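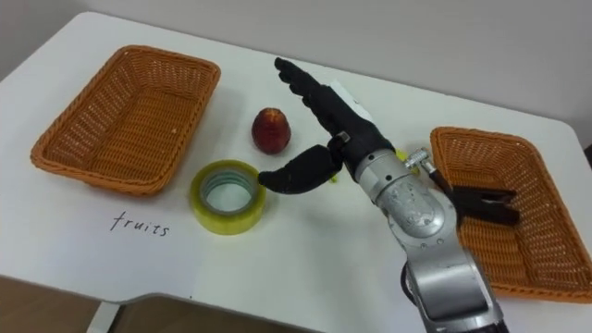

Two wicker baskets and a piece of fruit on a white table.

Home Tips - Home Office - Wi-Fi and Streaming - Fixing a VPN That Slows Down Your TV

If the picture drops to a blur every evening when the VPN is on, work through these steps before you pay for a faster plan. Most of them take a couple of minutes.

Test with the VPN off first. Run a speed test on the TV itself or on a laptop next to it, write the number down, then turn the VPN on and run it again. A small drop is normal. If both numbers are poor, the trouble is your Wi-Fi or your provider, and changing VPN settings won't help.

Pick a closer server. Apps like to reconnect to the last one used, which may be across an ocean. Our Zirelix app lists 893 servers and sorts them by name, so the nearest city is a long way down. Mark it as a favorite once you find it.

Change the protocol. Look under Settings, then Connection. If WireGuard is offered, try it. Older routers often struggle with OpenVPN.

Move the router. Get it off the floor and out of the TV cabinet. Mine was behind a metal filing drawer in the kitchen office, and shifting it 2 feet to an open shelf stopped the buffering in the bedroom. Keep it away from the microwave too.

Use a cable where you can. A flat Ethernet cable will tuck under most baseboards. Measure along the wall, around the door frames, and add a little extra - ours came to 18 feet.

Put the VPN on one device only. Running it on the router covers the whole house, but the router's processor has to do all the work. The app on the streaming stick is usually quicker.

Restart in order. Modem first, wait for the lights to settle, then the router, then the TV. Open the VPN last.

Check for updates every month or so. Streaming sticks put off updates when storage is low, so delete apps you don't watch.

Reader tip from Eleni Matić: label both ends of every cable with masking tape before you move anything. Painter's tape falls off after a few months.

Next: Setting up a guest network
Tips by Berwyn Penry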